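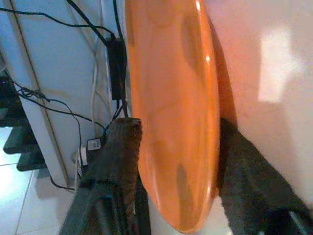
# Parnance Hand-Guiding Kit

The Parnance is our kit for anyone who would sooner show a robot arm what to do than write it all out line by line. You take hold of the handle, walk the arm through the job at your own pace, and it keeps the path and the squeeze of the fingers together as one recording. Play it back, and if you don't care for the middle bit, record the middle bit again and leave the rest alone!

If your arm is behind a guard, or simply across the room, the same handle lifts off its cradle and works as a remote. It feels very much the same in the hand (we fussed over that for longer than we'd like to admit), so people who learn one way tend to pick up the other before their tea has gone cold.

The two gripper fingers have a dark, textured covering, and we are rather fond of it. Smooth, glossy, rounded things are awkward to pinch, and a bit of texture lets you hold them from opposite sides without squeezing the life out of them. Do start with a light grip and work up.

**In the box**

- Guiding handle with lift-off cradle
- 2 textured gripper fingers, fitted in pairs
- Wrist camera and bracket
- 7 m handle cable
- Quick-start booklet by Dzifa Osei, with 16 practice tasks
- Spare finger coverings, one pair

**Good to know**

Storage holds 131 recordings before you need to move any off. The bracket fits the Sturetti and Ragab wrist plates straight away; for a Fimasport arm you'll want the adapter ring, sold separately, so please mention it when you order and we'll pop it in the same parcel.

The coverings do wear, mostly at the rounded tops, and can be changed with the small key taped inside the lid.

Orders placed by Tuesday go out the same week. If you're unsure whether your arm will suit, ring and ask for Bilal Mahasneh, and have the model number from the base plate to hand.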